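A January of eating what we already had

We spent $118 on groceries in January. That is for two adults and it does not include coffee, which I pay for out of a different envelope and did not want to think about. In a usual month we spend a good deal more than that, and I had meant to do something about it since the fall.

The rules were simple. Everything in the cabinets, the freezer and the plastic bin on top of the fridge had to be used before anything like it could be bought. Fresh milk, eggs, onions and greens were allowed. No takeout, except one night we had agreed on in advance and then moved twice.

Our apartment is 800 square feet and the kitchen is the smallest part of it, so I did not expect to find much. I took everything out on New Year's morning and put it on the living room floor. There were five kinds of rice. There were three opened bags of red lentils, each with its own rubber band. There was a jar of tamarind from a recipe I made once, a box of lasagna sheets with no sauce to go with them, and a lot of canned goods, most of them fish and beans. I buy cans when I am nervous about money, which is a funny way to save it. 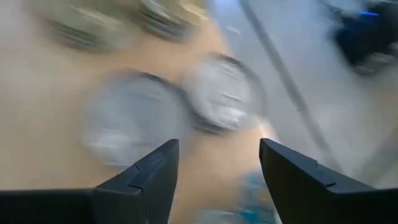

Round silver lids, or tins.

The first week was easy. I made a pot of lentils with the last of the cumin and we ate it for three dinners, the last one thinned out with water and a bouillon cube and called soup. I made rice pudding with the short-grain rice. I made a bean salad with a can of white beans, a can of kidney beans, half a red onion and the vinegar out of the bottom of a pickle jar. That one I would make again on purpose. The pickle vinegar already has sugar and dill in it, so you only need to add oil and some pepper and leave it in the fridge overnight.

The second week was harder. I was tired of lentils and it got dark before I left work. We live a few doors from Zarei, a corner grocery that puts its bread out at five in the afternoon, and I have to walk by it to get home. I started crossing the street at the Prodance studio so I would come up the other side. This worked most days. On the day it did not work I bought a loaf and wrote it down like everything else.

I kept the list in an app called Closurel, which I had downloaded last year for tracking bills. It is not made for groceries and it kept asking me to set a due date for onions. By the middle of the month I had gone back to a sheet of paper on the fridge with a pencil on a string. The paper was better. I could see it while I was standing there deciding whether to go out and buy something, and that was the moment I needed it.

Some notes on what we ran out of, in order: butter, cumin, regular pasta, garlic, soy sauce, patience with brown rice. Butter was gone in six days. I replaced it with the cheapest one they had and did not notice a difference in anything except toast.

Flour lasted the whole month and is still going. I baked more than I have in years, mainly flatbread, which takes flour, water, salt and a hot pan. The first few were stiff. If you let the dough sit under a bowl for half an hour before rolling, it stops fighting you, and if you stack the cooked ones in a dish towel they stay soft until dinner. We ate these with beans, with eggs, and with a curry I made from a can of coconut milk and the tamarind. The curry was too sour. We finished it anyway.

Canned tuna I had been saving for later in the month, and it carried most of the lunches in the last two weeks. My standard version before this was tuna and mayonnaise on bread. We ran out of mayonnaise and I had to come up with something else, so I tried it with olive oil, lemon juice, chopped onion and a spoonful of the bean salad. It holds up better in a lunchbox than the mayonnaise kind and it does not make the bread wet. I also made patties with leftover mashed potato and an egg, fried on both sides until brown. Drain the can well for those. Press on the lid over the sink and keep pressing longer than you think you need to. 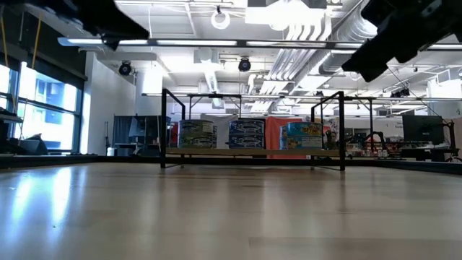 Tuna, stacked two high.

The freezer was its own project. I had labeled almost nothing. One container turned out to be chicken stock and another that looked just like it was poached pear syrup -- I learned this after I had started the onions. There was also a bag of heels from bread loaves, which I ground up and used on top of the lasagna sheets with a can of tomatoes and some cottage cheese. I would call that the best dinner of the month, though I was very hungry that night.

Our one night out was at Stomovau, the soup and dumpling place by the bus stop. We had been talking about it for nearly three weeks and had picked our orders by the time we got there. I had the sour cherry dumplings and a bowl of beet soup. It came out of the fun money, so it is not in the total, and I know some people would count it.

A few things I am going to keep doing. The pencil and paper stay on the fridge. Cans go in one place with the oldest at the front, and I will write the month on top of each in marker when I bring it home. I will open one bag of rice at a time. I also cleared out 4 jars of spices that no longer smelled like anything and washed the jars for the ones we do use.

What I am not going to keep is the rule about finishing everything first. It made sense for a month, but by the end I was putting barley in places barley does not belong. We still have most of a bag of it. If you have a recipe for barley that is not soup, please leave it in the comments. I have tried it as breakfast with cinnamon and I am not asking for that one.

February's shopping list is already on the fridge. Butter is at the top, then garlic, then pasta.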